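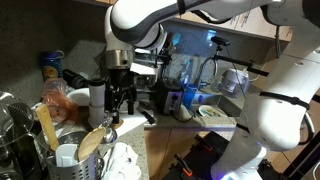

Kitchen & Dining > Counters and Storage > Small spaces

How do you keep a corner counter from filling up?

Ngan-ling Tu
Our kitchen has one decent stretch of granite, and it's the corner next to the sink, so everything lands there. Toaster, kettle, the whisk and its bowl, a bag of something I meant to put away, a plate with crumbs still on it. I clear it all off at night and by lunch it's back! I have 42 inches before the corner turns and I'd love to be able to roll out dough on it. Shelves are out (we rent). What do you keep out and what do you put away?

Frauke Wunderlich
Oh, I had this exact corner in my last place. What helped me was giving the back wall to the things with plugs and being really mean about everything else. Toaster and kettle stay, pushed back, cords tucked behind. Brushes and utensils go in one jar, and I'd move the jar away from the toaster so you're not reaching over it in the morning. Cans and bottles go in a cupboard, even the one you use every day (I know, I know). For the whisk I put a stick-on hook inside a cabinet door and it's held for 2 years.

Also, dirty plates go IN the sink, never next to it. My husband still fights me on this one. And if you're going to roll dough there, wipe the granite with a white cloth first. The speckled gray kind hides crumbs like you wouldn't believe, and I've kneaded toast into a pie crust more than once.

Cheng-en Kwan
get a tray. anything that doesn't fit on the tray goes somewhere else. mine is a Flukby, nothing fancy, and when I bake I just lift the whole thing onto the table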